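Takeout Packing Station – Gallery

Brinach counter, cold drinks. 2021-11-20

Notes on the items in use for carry-out orders. The list of stock has been the same since October, when the plastic carriers were dropped and the paper bag became the standard outer for any order of more than one drink.
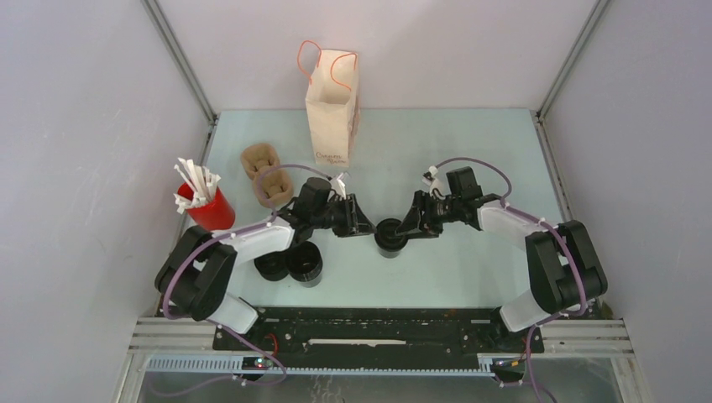
The order type covered on this page is the small drinks order: two cups, one carrier, one bag. Larger orders are split into two bags and are treated on a separate page. Food is never packed with drinks at this counter. It leaves from the hot side in its own bag, with its own ticket.

Bag. Paper, upright, with rope handles. The bag is opened fully and stood on its base before anything goes in. A bag that leans when empty will lean more when loaded, so the bottom fold is pressed flat by hand first. Handles stay up and clear of the opening. Stock is held under the counter, 80 to a carton, and the carton is kept off the floor.

Carriers. Brown molded pulp. Pulp trays arrive nested and tend to stick, and they are pulled apart before the shift – doing it with an order waiting leads to torn corners. A tray with a soft or split pocket goes to recycling. Trays are stored dry and away from the ice well. The fit in the bag should be checked whenever a new batch comes in, as pocket depth varies between batches.

Cups. Black, cylindrical, set down upright with the open end up. Cups are handled by the sides, below the rim. The fill line is 2 cm under the rim for anything carried out. Each cup is seated in its pocket with a short downward push, and the tray is lifted a little to test the balance before it goes into the bag.

Straws. White paper, kept in a red cup at the left of the work area. The cup is topped up at the start of the day and again after lunch. Straws go in last, on top of the carrier, and only if the ticket asks for them. They are not pushed into the drink at the counter – paper softens, and most customers have a walk ahead of them.

Layout. Straws left, carriers next to them, bag toward the back, cups in front. The order was settled after a trial with the bag at the front, which blocked the reach to the trays. Surface wiped down between orders.

Item list and notes by Ekua Tsikata. Stock codes are on sheet 34 in the counter binder. Corrections to the same binder, please, in pen.

Filed under: Counter & Packing / Cold Drinks

Recent galleries
Pace shelving, dry store
Cutadora slicer – blade cleaning
Clodalton kitchen, sink side
Large orders: splitting between two bags

Contact | © 2021 Brinach | Back to top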